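9. Wenn der Kilov auf der Uferstrecke zum Wasser zieht

Stand: 13. Februar 2019

Dieses Kapitel habe ich nach dem Vorfall auf unserer Teststrecke in Sirniddale komplett neu geschrieben. Wer noch die alte Fassung im Ordner hat: bitte rausnehmen und wegwerfen, die Reihenfolge der Schritte stimmt darin nicht mehr! In der alten Fassung stand, man solle den Roboter nach Meldung 996 einfach quittieren und weiterfahren lassen. Genau das habe ich damals gemacht, und danach stand der Kilov mit dem Vorderrad an der Betonkante unter dem Holzzaun und wollte immer noch weiter nach außen. Passiert ist niemandem etwas, aber ich habe einen ganzen Nachmittag gebraucht, bis ich verstanden hatte, was da los war.

9.1 Was bei uns schiefgegangen ist

Der Kilov orientiert sich am Uferweg an zwei Dingen: am Zaun auf der Wasserseite und an der Kante auf der Landseite. Solange er beide sieht, fährt er schön mittig. Bei Regen wird der Belag aber so glatt und spiegelnd, dass der vordere Abstandssensor Pfostenspiegelungen für echte Pfosten halten kann. Die liegen für ihn dann scheinbar tiefer und an der falschen Stelle. Eine Weile rechnet die Nundico-Software das noch weg, irgendwann wird ihr die Abweichung zu groß und es kommt die 996 (»Seitenreferenz unsicher«).

Bis dahin ist alles noch so, wie es sein soll. Der Fehler lag in dem, was nach dem Quittieren geschah: Die Software hat die falsche Zaunlinie als neue Referenz übernommen und den Kurs daran ausgerichtet, also schräg nach außen. Der Stoßleistenschalter von Mulcahy hätte ihn spätestens an der Kante stoppen müssen. Der sitzt aber ab Werk so hoch, dass er über eine niedrige Kante einfach drüberschaut. Am Zaunpfosten hätte er ausgelöst, zwischen zwei Pfosten eben nicht.

Ich habe den Roboter am Ende per Not-Halt gestoppt und von Hand zurückgezogen. (Der Not-Halt selbst hat sofort gegriffen, da gibt es nichts zu meckern.)

VORSICHT: Zwischen Weg und Wasser liegen nur die niedrige Kante und der Zaun mit seinen offenen Zwischenräumen. Stellt euch beim Bergen nie zwischen Roboter und Zaun, auch dann nicht, wenn er steht und die Statusleuchte aus ist.

9.2 Bevor ihr irgendetwas quittiert

Bitte in genau dieser Reihenfolge, ich habe es andersherum probiert und bereut:

1. Not-Halt drücken. Auch wenn der Kilov schon von allein steht.
2. Auf die Landseite gehen, also auf die Seite, die vom Wasser weg liegt. Am Uferweg ist der Zaun je nach Fahrtrichtung mal links, mal rechts, deshalb kurz hinschauen und nicht nach Gewohnheit loslaufen.
3. Am Bediengerät »Fahrt sperren« wählen und warten, bis die Sperre bestätigt wird.
4. Das Fahrprotokoll sichern. Nach dem nächsten Neustart ist es überschrieben, und ohne Protokoll kann ich euch später nicht helfen.
5. Den Abstand vom äußeren Rad zur Kante messen und aufschreiben. Ein Zollstock reicht völlig.
6. Erst jetzt den Roboter von Hand wieder in die Wegmitte schieben. Der Hebel für den Freilauf sitzt hinten unter der Klappe und geht bei Nässe schwer.

HINWEIS: Wenn ihr den Freilauf einlegt, hält keine Bremse mehr. Auf ebenem Pflaster merkt man das kaum, bei Quergefälle dafür umso mehr. Also eine Hand am Bügel lassen, bis der Hebel wieder zurück ist!

9.3 Die Strecke selbst anschauen

Lauft das Stück einmal ab, bevor ihr neu einlernt. Der Uferweg sieht auf den ersten Blick überall gleich aus, für den Roboter sind es aber ziemlich verschiedene Aufgaben. Gerade Abschnitte mit Zaun auf der einen und Grün auf der anderen Seite macht er meistens gut. Unangenehm wird es dort, wo der Weg in die Biegung geht und die Landkante vom Zaun wegläuft, und dort, wo eine Straße danebenliegt und er plötzlich zwei Bordkanten zur Auswahl hat.
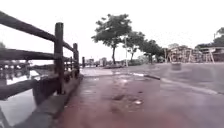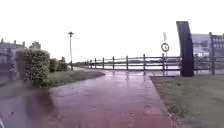
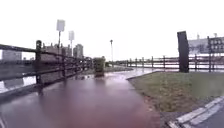
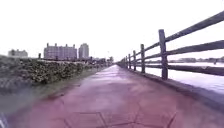

Abb. 9-1: Uferweg mit rötlichem Belag und Holzzaun zum Wasser, vier Blickpunkte bei bedecktem Himmel.

Mit der grünen Box dicht am Zaun (dritte Aufnahme) hatte ich besonders viel Spaß. Der Kilov nimmt sie gern als Teil der Zaunlinie mit und macht dann einen kleinen Bogen, den er sich auch noch merkt. Tragt solche Dinge beim Einlernen unbedingt als Einzelhindernis ein. Die Pfütze davor würde ich als Sperrfläche anlegen, großzügig, denn nach dem nächsten Schauer kann sie ganz anders liegen. Bei der Hecke auf der Landseite (vierte Aufnahme) zählt für die Referenz die Kante zwischen Gras und Belag. Wer die Hecke selbst auswählt, hat nach dem nächsten Schnitt eine neue Linie und fängt von vorn an.

9.4 Seitenreferenz neu einlernen

Ihr braucht das Bediengerät, einen vollen Akku und eine zweite Person, die am Not-Halt bleibt. Allein mache ich das am Wasser nicht mehr.

1. Den Kilov mittig auf ein gerades Stück stellen, Front in Fahrtrichtung.
2. Im Menü »Strecke« die alte Seitenreferenz löschen. »Überschreiben« genügt nicht, dabei bleiben die falschen Pfosten im Speicher.
3. Unter »Leitseite« die Landseite auswählen. Der Zaun bleibt als Grenze aktiv, er führt den Roboter nur nicht mehr.
4. Den Mindestabstand zum Zaun auf 80 cm setzen. Der Werkswert ist kleiner und mir für nassen Belag zu knapp.
5. Die Option »Referenz nach Quittierung übernehmen« ausschalten. Das ist der Haken, der uns den ganzen Ärger eingebrockt hat, und er kommt nach jedem Softwareupdate still und leise wieder zurück.
6. Im Schritttempo mit dem Bügel einlernen, die zweite Person geht auf der Landseite mit.
7. Am Anfang der Biegung kurz anhalten und einen Stützpunkt setzen, dasselbe noch einmal am Ende.
8. Speichern, Neustart, und dann die Strecke im Menü noch einmal öffnen und nachsehen, ob der Haken aus Schritt 5 wirklich draußen ist.

HINWEIS: Wenn ihr bei trockenem Wetter einlernt, sieht alles wunderbar aus. Das sagt euch leider wenig über den Regen. Ich fahre die Strecke deshalb immer noch einmal nach, wenn der Belag nass ist, und gebe sie erst danach frei.

9.5 Stoßleiste tiefer setzen

Die Leiste von Mulcahy lässt sich in zwei Positionen verschrauben. Ab Werk sitzt sie oben. Für Strecken mit niedriger Kante gehört sie nach unten, auch wenn der Kilov dann bei Laub und kleinen Ästen öfter mal stehen bleibt. Damit kann ich leben.

1. Hauptschalter aus, Akku abziehen.
2. Die Schrauben links und rechts lösen und die Leiste dabei festhalten, sie fällt sonst ins Kabel.
3. Leiste in die unteren Bohrungen setzen und handfest anziehen. Zu fest verzieht das Profil, dann meldet der Schalter Dauerkontakt.
4. Kabel so verlegen, dass es beim Lenken nicht am Rad schleift.
5. Akku anstecken, einschalten und die Leiste links, mittig und rechts von Hand drücken. Jedes Mal muss der Antrieb abschalten. Tut er das an einer Stelle nicht, fährt der Roboter nicht, auch nicht »nur kurz bis zum Tor«.

9.6 Probefahrt und Freigabe

Für die Probefahrt nehme ich ein Stück von rund 80 Metern, auf dem gerade Strecke und Biegung vorkommen. Die zweite Person bleibt am Not-Halt, ich laufe mit dem Bediengerät hinterher und schaue auf den angezeigten Zaunabstand. Wenn er langsam kleiner wird, obwohl der Weg geradeaus geht, sofort abbrechen. Bei uns war dieses langsame Wandern schon lange vor der Meldung zu sehen, ich hatte bloß nicht hingeschaut.

Kommt bei der Probefahrt wieder eine 996, bleibt die Strecke gesperrt. Dann bitte zuerst die Sensorscheibe mit einem weichen Tuch abwischen (Tropfen darauf machen erstaunlich viel aus) und ab 9.4 von vorn anfangen. Taucht die Meldung danach noch einmal auf, schickt mir das gesicherte Protokoll zusammen mit eurem Messwert aus 9.2 und lasst den Kilov so lange auf dem Hof.

Nach bestandener Fahrt im Streckenblatt eintragen: Leitseite, Mindestabstand, Position der Stoßleiste und ob der Belag nass oder trocken war. Das Streckenblatt liegt im Deckel der Transportkiste.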